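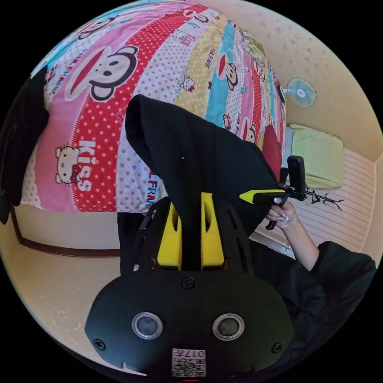 A hand holding a small black tool with a yellow handle section.

Managed office floor (also "managed suite" or, in older listings, "fitted floor") is a type of commercial letting in which one tenant takes a whole floor or a closed-off part of one, and an operator runs it for them. Sits between the serviced office and the ordinary lease. Term in common use among brokers, less so in contracts, where it is usually called a license with services.

Terminology

No fixed definition. Brokers use it for any space with a single monthly bill and a private front door. Landlords tend to be stricter and leave out anything with a shared kitchen. "Flex space" is broader and covers coworking, serviced rooms and managed floors together. "Plug and play" means only that the furniture and cabling are in already; the tenant may still be on a full lease.

Background

The form grew out of sublets. Companies with spare floors let them furnished, for short periods, and kept paying the cleaners and the internet bill themselves because it was easier than splitting the contracts. Operators later copied this on purpose. Benedetti, a mid-sized operator, started out with serviced rooms only and moved its larger clients onto whole floors when they outgrew the corridors. Its first such floor, at Sadholm, was a former insurance back office with 47 desks. Kept the old carpet for years.

Follby followed with a slightly different model, in which the landlord stays on as operator and hires in a manager. Both models are still in use and most tenants would not notice wich one they are in.

Terms and length

Usual length is between one and three years. Shorter than that and the operator will normally push a serviced room instead. Longer, and a lease is cheaper. Notice periods vary a lot. Break dates are often set in March, a leftover from the billing year at some of the early buildings.

The monthly fee normally covers:
rent and property tax
building insurance
power, heat and water, up to a set limit
cleaning of the floor and restrooms
internet line and basic support
repairs to furniture supplied by the operator

Not normally covered: phone handsets, contents insurance, parking, after-hours air conditioning, any wall the tenant asks for after move-in. Meeting rooms elsewhere in the building are charged by the hour, sometimes with a free allowance each month.

Deposits are lower than under a lease. Two months is common. Restoration at the end (taking the place back to how it was) is either waived or swapped for a flat exit fee, and the fee is a regular cause of disputes. Older agreements did not say whether repainting was included. Newer ones mostly do.

Fit-out

Done by the operator before move-in, from a standard layout. Tenant picks colors, desk count, number of closed rooms. Anything beyond that is priced seperately and spread over the term. A floor for 40 people would typically get two meeting rooms, a few phone booths and a kitchen point. Data cabinets are shared with the building in some cases, which larger tenants dislike for security reasons and often ask to have changed.

Pluvberg building

The best known managed building of the kind is at Pluvberg, run by Benedetti. It has 9 floors, all let singly, with a shared front desk and a loading bay at the back. Total lettable area is given as 3421 square meters. No coworking area. The ground floor was planned as a cafe and was let as offices instead. As of December 31, 2022 the building was listed as fully let, not counting one floor closed for elevator work.

Criticism

Cost per desk is higher than under a lease, and hard to compare, as operators quote per desk and landlords per square meter. Tenants have also complained of usage limits on power, set low and billed at a markup. Others point to the license itself: in many places a license gives no right to renew, so a tenant can be moved out at the end of the term with little warning. Operators answer that the short term works both ways.

See also

Serviced office
Coworking
Sublease
Virtual office
Tenant improvement allowance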